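Why I still pay for a backup program

My nephew thinks I'm a sucker. He looked over my shoulder in May while I was renewing my license for Trarkum, the little backup program I've used for longer than I care to admit, and asked me why on earth anyone would hand over money for something the computer already does by itself. I gave him a poor answer, something about habit, and I've been composing a better one in my head ever since, mostly while washing dishes. So bear with me, because it has grown a bit.

What the computer does by itself is sync. Your files go up to somebody's servers and come back down on your phone, and it all feels wonderfully safe. I like it too! I use it every day for recipes and scanned receipts. But a sync folder is a very obedient thing. Delete a folder of pictures on the laptop and it is politely deleted everywhere else, usually before you've finished your coffee. There's a trash bin, sure, and it empties itself on a schedule you agreed to once without reading.

I learned this with 279 letters my mother had dictated to me, typed up over one long winter. I had dragged the wrong folder (they were both called "Mom") and didn't notice for a couple of months. The old copy in Trarkum had every one of them, and getting them back took less time than finding my reading glasses. 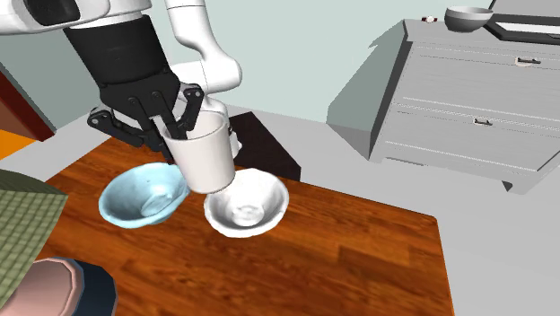 Duarte Baptista wrote to me after I told that story in an earlier column, and he felt I was being unfair. Most sync services keep old versions now, he said, and a person who checks the settings once a year has no need of a second program, let alone one with a yearly fee. He also thought that people like me make ordinary users nervous about tools that work perfectly well.

He has a point, and I've gone back and forth on it. Version history did rescue a spreadsheet of mine last fall. If you're the sort who checks the settings once a year, bless you, you may be fine. I have met very few of you. The people who call me in a panic have never opened the settings, and I don't blame them, given how those pages are laid out, with the one switch that matters tucked under a heading like "Advanced" or "Manage experience." 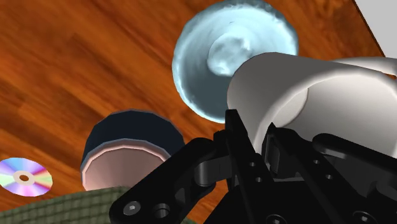

A paid program earns its keep for me by being dull. It copies my things to a drive in the closet at two in the morning, keeps the old copies until I say otherwise, and doesn't suggest that I share anything with anyone. When I restore a picture I want the whole picture back, down to the plain dull stuff, so that a pale blue bowl on a wooden tabletop comes home with all the streaks still in the grain and hasn't been squeezed into some smaller file to save space. I tried Bisier for a while, which is free, and it was pleasant enough until the day it began asking me to upgrade every time I plugged in the drive. I'd sooner pay up front and be left in peace.

Do I wish the fee were smaller? Of course I do. I also wish these companies would go back to selling you a program once, in a box or otherwise, and letting you run it until the machine fell over. Atmont used to work that way, and I kept my copy going through three computers. Still, when I think of that winter with my mother, and how she'd stop in the middle of a sentence to argue with me over a comma, the price looks different to me.

My nephew, by the way, has almost 300 songs he wrote himself sitting in one sync folder and nowhere else. I've offered him the spare drive from my closet. He says he'll get to it after his exams, and I've left it by the front door with the cable wrapped around it.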